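Red stain (wood finish)

14 shares
3 comments

Red stain is a colored finish for wood walls, doors and furniture. Soaks into the surface, unlike paint, so the grain stays visible. Shades run from light brick to deep maroon. Close to black in a dim room.

Older recipes used madder root or brazilwood, boiled down and brushed on warm. Colors faded in the sun. Iron salts were added to make the red darker - too much and it went purple or gray. Factory dyes took over in the late 1800s and most of the old recipes dropped out of use.

In the town of Nirncombe dark red paneling was the usual choice for front parlors. Local shops sold the stain as a dry powder, mixed with water at home. The Torkine works made most of it and had 30 workers at its peak. A later oil version, sold under the name Vindivov, took 20 hours to dry but didnt raise the grain.

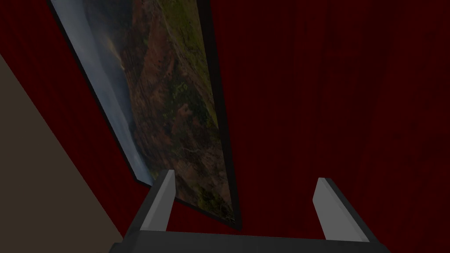
Page last changed: 13th August

Dark red walls with a streaked grain look uneven under most lighting. Parts nearer the light show crimson, the rest goes nearly black. Large framed pictures are often hung on them, usually with a pale mat or a gilt frame for contrast.

Application. Sand first, wipe off dust. Stain goes on along the grain with a brush or rag, extra is wiped away before it sets. Two thin coats are better than one heavy one. Softwoods like pine take color unevenly and blotch - a thin coat of shellac underneath helps. End grain drinks up more stain and comes out darker.

Care. Dry cloth for dust. Water based stain with no top coat will bleed if washed, and red is the worst color for this. Wax or varnish stops it. Scratches show up pale and can be touched in with a small brush.

The Ekpo collection holds 140 sample boards of red stain, most of them on oak and beech, a few on pine. Labels are missing on the oldest ones so the recipies can't be matched for certain.

See also: Wood dye, Shellac, Paneling, Madder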